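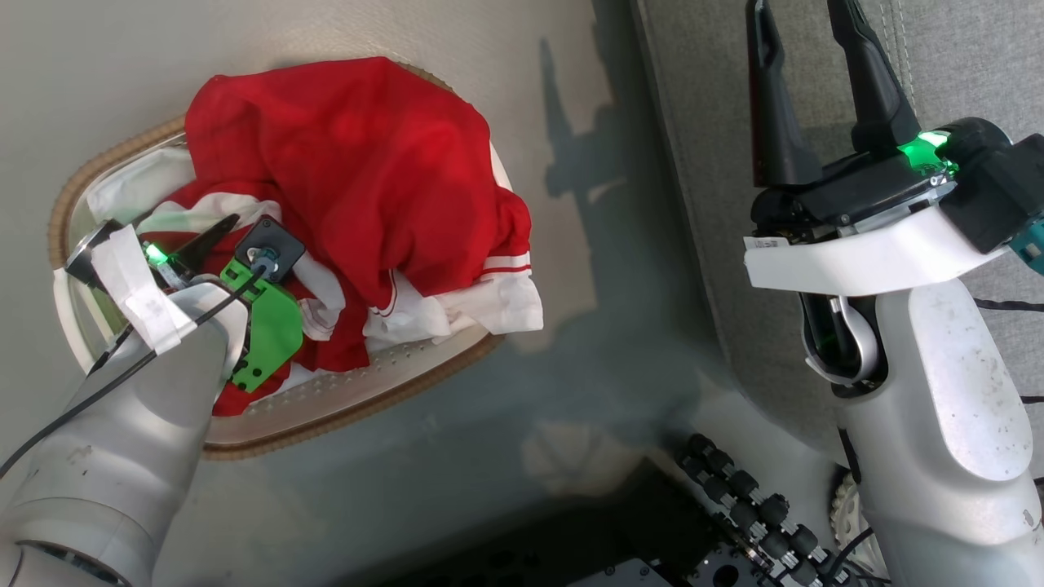 Household Notes > Laundry and Linens > The Basket, One Year On

The present entry concerns the laundry basket and the arrangements that have been built up around it since last November. Readers who have followed these notes for any length of time will recall that the previous arrangement consisted of a tall hamper with a lid, and that the hamper was withdrawn from service after repeated difficulties. Several readers wrote at the time to ask what would replace it. A full answer was promised and is now overdue.

The replacement is an oval basket, white on the inside, with a woven tan rim. It was purchased in Bevholm during an otherwise unproductive trip to find curtain rings. It has no lid, and it stands low on the floor. Both of these features were regarded with some suspicion when it first came into the apartment, and both have since been accepted without reservation. A lid permits a household to forget what is underneath. In the case of the hamper, what was underneath had on one occasion included a bath towel, folded damp, that had been there long enough to require two washes and an afternoon at the open window.

Regarding capacity, it should be stated plainly that the basket holds less than the hamper did. It accommodates one ordinary load, or one load and a sweater if the sweater is pressed down. When the contents rise above the rim, the washing is due. This has done more for the regularity of laundry in this household than the printed schedule, which was taped inside the closet door in the spring and has since been taken down.

On the Question of Red

The greater part of the correspondence received on this subject has concerned the separation of colors, and it is appropriate to address the matter at length.

The position of this blog has always been that red garments are to be washed apart from white ones. That position has not changed. It must be acknowledged, however, that red and white things go into the same basket here, in whatever order they are taken off, and that sorting takes place afterward. An attempt was made over the summer to maintain two baskets, one for each category. The second basket was used for library books within a week and has remained in that capacity.

The difficulty with a single basket lies in the tangling. Sleeves are the chief offenders. A long white sleeve will find its way around a red one with no assistance whatever, and the two will then come out together and go into the machine together if the person loading it is in a hurry. The household has lost one pillowcase in this manner. It emerged a shade that Birgit Schmieder, who was visiting at the time, described as "hospital salmon," and it is now kept for polishing shoes.

The following procedure has accordingly been adopted:

The basket is carried to an open piece of floor before anything is taken out of it. Sorting over the machine is discontinued.

Items are lifted singly and shaken out. Anything that comes up attached to something else is set down and separated before proceeding.

Cuffs are unrolled and pockets are emptied. Tissues are the usual discovery. In one regrettable instance it was a bus pass.

Red articles are placed to the left and white articles to the right. Everything else waits in the basket.

Garments that are both, such as white things with red stripes or trim, are assigned to the white pile only if they have been through at least three washes without incident. Until then they are done in cold water on their own or with the reds, and the owner is informed.

The procedure takes less time than it does to read. It may be worth adding that a new red garment should be tested before it is admitted to general washing. A corner of an inside seam is dampened and pressed with a white paper napkin. If the napkin takes on any color, the garment is washed by itself until it no longer does so. The household's red fleece required four separate washes before it passed, and there were members of the household who felt that the point had been made after two.

As to detergent, a bottle of Trurnard liquid has been in use since August and has given no cause for complaint, although the cap drips. A saucer has been placed beneath it.

Location

The placement of the basket was the subject of more discussion than might be expected. The bedroom was ruled out on grounds of floor space. The bathroom was tried for most of the winter, and the basket was struck by the door each time anyone entered. The hallway was satisfactory until guests came.

It was eventually resolved that the basket should have a corner, with nothing else stored there, on a plain floor that could be swept in one motion. The principle was borrowed from Joscha Weidemann, who manages the linens for a small guesthouse on the other side of town and who holds firm views about empty space. According to Mr. Weidemann, a corner with one thing in it will stay tidy, and a corner with two things in it will have nine by the end of the month.

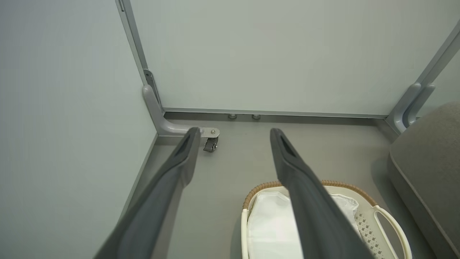

A handle cut into the side is of considerable use in a tight space of this kind. The basket can be drawn out with one hand and need not be lifted until it is clear of the wall. Those who are considering a purchase are advised to examine the handle before anything else. The edge should be smooth to the finger along its full length, for a full load will press the hand against it, and a rough edge will be resented by the second flight of stairs.

The perforations in the wall of the basket serve for ventilation, and they perform that service adequately provided nothing soaking is put in. They also collect lint. A dry toothbrush, run over them when the basket is empty, will take care of it. The woven rim collects dust in a more stubborn fashion and should be wiped with a cloth that has been wrung out thoroughly. The vendor in Bevholm cautioned against soaking the rim, and the caution has been observed.

A word is also in order on the matter of the clean load. For many years it was the custom of this household to bring clean laundry back in the same basket that had carried it down, without inspection. The custom was reviewed after a freshly washed sheet was found to have picked up a smear of something, believed to be jam. The inside of the basket is now wiped while the machine is running. It is a small task and fits comfortably within the 25 minutes of the short cycle, leaving time for a cup of tea.

White cloths are folded directly as they come off the line and laid in the basket flat. Red things and dark things are folded afterward, on the bed. There is no sound reason for this order and it is recorded here only for completeness.

Hours of Operation

Washing in this building is subject to the quiet rule, and no machine is to be started after 7 in the evening. The rule is understood to originate with the former tenant of apartment 522, who slept early and wrote letters. The tenant has moved away and the rule has remained. This household observes it, with the exception of one incident during a stomach illness, for which an apology was delivered along with a plate of cookies.

Matters Outstanding

The ironing has not been addressed. It is presently kept on the back of a Heretti dining chair, one of the pair that was reviewed in these pages in the spring, and it is fair to say that the chair has not been available for dining in some time. A proposal has been made that the number of things requiring an iron be reduced. The proposal is under consideration, and a decision on the linen napkins in particular should be expected before the holidays, when they will be needed.

There is also the question of single socks. A paper bag has been set aside for them, marked "Pending." Readers with experience in this area are invited to write.

Comments (4)

Marlene at No. 9
We tried three baskets in our house and ended up with three mixed baskets. I have come around to your way of thinking. Does the rim snag on knits at all? I have a cardigan I am protective of.

Author
Thank you for the inquiry. No snagging has been recorded to date. It would be prudent to turn the cardigan inside out.

Pete W.
Fold the single socks over a hanger so you can see them. A bag is where socks go to be forgotten, same as your hamper.

B. Schmieder
For the record I said hospital salmon and I stand by it. Also you still have my Wunderlich cookbook.

Receive new Household Notes by email. Enter your address to subscribe. You may unsubscribe at any time.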